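## Recording pick-and-place demos without losing your mind

Start small! I do batches of 20, then stretch my hands (Ghislain swears by 30, but he's younger than me).

1. Tape an outline on the table and leave it there all session.
2. Put your cubes down somewhere new before each take.
3. Drive the arm slowly, close the fingers, pause, *then* move.
4. Fumbled it? Tag the take `retry` and keep going.

Wrist views, with a cube in the grip:
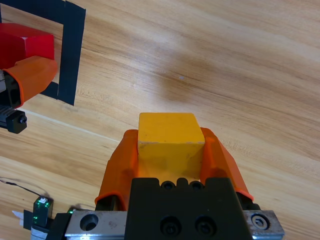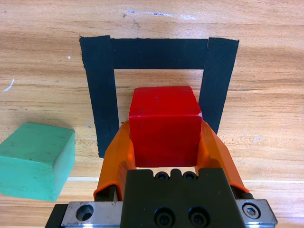 Once a batch is done, I skim it at double speed and toss anything where I wandered off the task. Our set stood at 1,544 takes in September, before I got picky!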